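冬の手袋と、単語帳のこと

2020年10月3日

朝、窓を開けたら、空気が少し冷たくなっていました。日本語では「肌寒い」と言います。私はこの言葉を覚えるまでに時間がかかりました。肌が寒い、という組み立ては分かるのですが、自分の国の言葉では、寒いのはいつも空気のほうで、肌ではないからです。

肌寒くなると、私は編み物の箱を出します。去年の箱の中には、途中でやめたものが入っています。マフラーの半分、帽子の上のない帽子、左手だけの手袋です。左手だけ編んで、春になってしまいました。今年は右手を編むつもりですが、同じ毛糸がもう店にありません。店の方は「ロットが違うと色が違いますよ」と教えてくださいました。二つの玉を並べると、確かに少し違います。でも、左右の手を並べて見る人はあまりいないと思いますので、新しいほうの玉を買って帰りました。

毛糸の名前はVurkusoといいます。羊の毛とナイロンが混ざっている、少しかたい糸です。初めて触ったときはちくちくして好きではありませんでした。洗うとやわらかくなります。同じ棚にBesnardという糸もあって、こちらは最初からやわらかいのですが、値段が高いので、私はまだ一玉しか買ったことがありません。その一玉は、何を編むか決められなくて、引き出しで二回冬を越しました。

編み物を始めたのは日本に来てからです。子どものころ、家の大人はみんな編んでいましたが、私は興味がありませんでした。日本に来て最初の冬、部屋の中がとても寒くて驚きました。私の町Ovarは、外は日本よりずっと寒いのですが、家の中では半袖で過ごします。日本の冬の部屋では、台所で息が白くなりました。それで厚い靴下がほしくなり、図書館で編み物の本を借りました。

本を開いて、最初の壁は毛糸ではなく、日本語でした。

「表目」と「裏目」は、漢字を見れば想像できます。「目」が編み目のことだと分かれば、その後は順番に分かります。けれども「目を休める」と書いてあったとき、私は本当に編み棒を置いて、目を閉じて休みました。親切な本だと思いました。しばらくして、それは編み目を別の針に移して、そのまま待たせておくという意味だと知りました。今でもこの言葉を読むと、少しだけ目を閉じたくなります。

「作り目」「拾い目」「減らし目」「伏せ目」。どれも目ですが、動詞が名詞になって前に付くだけで、はっきり別の仕事になります。教科書で習った文法が、こういうところで動いているのを見るのは楽しいです。「拾い目」はとくに好きな言葉です。落ちているものを拾うように、端から糸を拾っていきます。反対に「目を落とす」は失敗のことです。ただ、小説の中で「手紙に目を落とす」と書いてあると、失敗ではなくて、下を見るという意味になります。これも編み物の後で知ったので、私は長いあいだ、その登場人物が手紙を読みながら編み物をしているのだと思っていました。

難しかったのは「適宜」です。「適宜増し目をする」。適宜とは、いつ、いくつのことでしょうか。辞書には「その場の状況に合っていること」とありました。状況がよく分からないから本を読んでいるのに、と思いました。料理の本の「少々」や「ひたひた」も同じです。「ひたひた」は音のような言葉ですが、水の量です。材料の頭が水から少し出るか出ないか、ということらしいのですが、大根とじゃがいもでは頭の高さが違います。

私は単語帳を作っています。スマートフォンのDuvikというアプリに、読んだ言葉、聞いた言葉を入れます。昨日の夜に見たら、3,657語になっていました。アプリが勝手に数えて、画面の上に出してくれます。数字を見るとうれしいのですが、全部覚えているかと聞かれたら、困ります。とくに二月に入れた言葉は、半分くらい顔を見ても思い出せません。二月は毎日残業で、電車の中で眠りながら入力していたからです。「かじかむ」が三回入っていました。三回とも初めて会ったつもりで、ていねいに例文まで書いています。

「かじかむ」は、手が冷たくて思うように動かないことです。例文の一つ目は辞書から写しました。二つ目は天気予報で聞いたもの。三つ目は自分で作ったようです。「手がかじかんで、改札で切符を落とした」。これは本当にあったことだと思います。切符を拾ってくれた方に「すみません」と言ったか「ありがとうございます」と言ったか、覚えていません。このどちらを使うかという問題は、別の日に書きたいです。 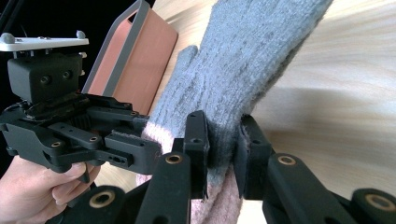

手袋の話に戻ります。「手袋」は、手の袋です。とても素直な言葉で、来日して最初の週に覚えました。困ったのは動詞のほうです。日本語では、シャツは着る、ズボンははく、帽子はかぶる、眼鏡はかける。では手袋は何かというと、教科書には「する」と「はめる」がありました。友人たちに聞くと「つける」と言う人もいます。北海道出身の同僚は「はく」と言いました。靴下と同じ「はく」です。私は冗談かと思いましたが、本当に手袋を「はく」そうです。四つも動詞があるなら、どれを言っても誰かには正しいことになりますから、私は気が楽になりました。今は「はめる」を使っています。指が一本ずつ入っていく感じが、この言葉には合っている気がします。

脱ぐときは「外す」か「脱ぐ」か「取る」か、これもまだ迷います。迷っているあいだに、だまって脱いでしまいます。

編む人の立場から言いますと、手袋は親指が問題です。手のひらまでは筒ですから、編んでいて何も考えなくていいのですが、親指のところで目を休めて（今度は目を閉じません）、ほかの指を先に編みます。最後に親指へ戻ると、休ませておいた目の両側に必ず穴があきます。本には「穴があかないように、渡り糸からねじって拾う」と書いてあります。読めますし、意味も分かります。でも手がその通りに動きません。去年の左手の親指の根元には、小さい穴が二つあります。とじ針で外からかがって、ごまかしました。「ごまかす」も単語帳に入っています。

今年の右手は、手首のゴム編みが10段まで終わりました。左手と同じ長さにするためには、もう少し必要です。去年、段数をメモしなかったので、左手を横に置いて、ときどき当ててみながら進めています。こういうときこそ「適宜」を使えばいいのかもしれません。適宜、長さを合わせる。自分で書いてみると、意外に便利な言葉です。

一つ、読んでくださっている方に教えていただきたいことがあります。編み物をほどくことを、私の本では「ほどく」と書いていますが、店の方は「とく」とおっしゃいました。漢字で書くと、どちらも「解く」になるようです。問題を解く、誤解を解く、の「とく」と、毛糸の「とく」は、同じ気持ちで使っているのでしょうか。それとも、編む人だけの言い方でしょうか。コメント欄に書いていただけましたら、単語帳に入れます。

次は親指のところまで進んだら書きます。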